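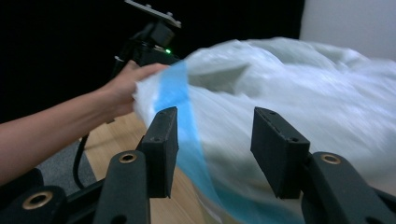
Figura 1. Pinza de mano y bolsa de plástico con franja azul.

3. Pruebas con materiales flexibles

Las primeras pruebas del proyecto Dremlow se hicieron con objetos rígidos y no dieron grandes problemas. En abril pasamos a las bolsas de plástico, que se doblan de forma distinta en cada intento y obligan a corregir la posición de los dedos mientras se cierran.

Cada ensayo se hizo entre dos personas. Nuwan Akanda manejaba la pinza y Jamila Nanayakkara sostenía la bolsa por el borde hasta que los dedos quedaban a los lados del pliegue elegido. Shiuli Khondokar anotaba el resultado en la hoja de cálculo. Dimos por válido un agarre cuando la bolsa aguantaba 5 segundos sin resbalar.

Hicimos 50 ensayos y descartamos 13 por fallos en la grabación. En los restantes, el error más repetido fue cerrar los dedos sobre una sola capa de plástico, que se escapaba al levantar la pinza. Mejoró al entrar con los dedos más bajos y cerrar despacio.

También vimos que el cable se enganchaba al girar la muñeca. Lo fijamos con una brida, aunque con giros amplios sigue tirando.

Queda pendiente repetir la serie con almohadillas de goma en los dedos. Nuestra tutora, Ingegerd Blomqvist, propuso además probar con tela antes de entrenar el modelo. Las hojas de ensayo están en el anexo B.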